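Ticket: right arm stops short on key-hanging task
Opened by: Jayson Macapagal, September 2023
Assigned to: Fergal Mac Giolla

Hi Fergal, and thank you again for being so patient with me over the Prelten policy! We ran 50 trials of the key task with the new wrist offset, and in 19 of them the right gripper stopped above the stool and just waited there. The left arm was fine throughout, bless it.
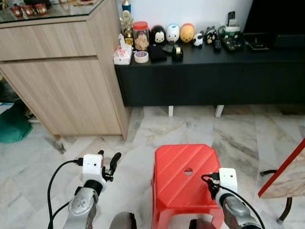
Right gripper over the edge of the red stool, left gripper raised.

Fergal: Lovely clear report, Jayson. I suspect the height estimate — those ribs on the seat confuse the depth filter. Could you set smoothing to 2 and run it again with the hook board in place?

Jayson: Done, and I'm so pleased. We had 11 stalls this time, same number of trials. I'd still like to look at how it picks a hook.

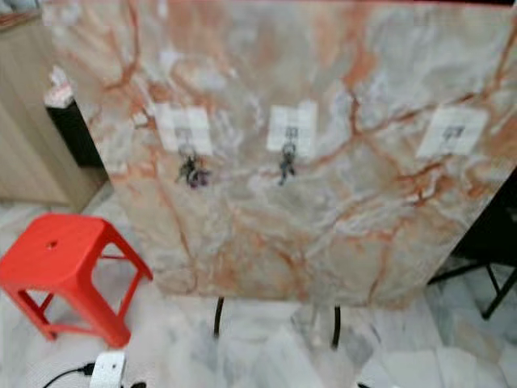 Hook board with keys on the left and middle hooks, right hook free.

Fergal: Good progress! Leaving this open until Hayes has gone through the logs.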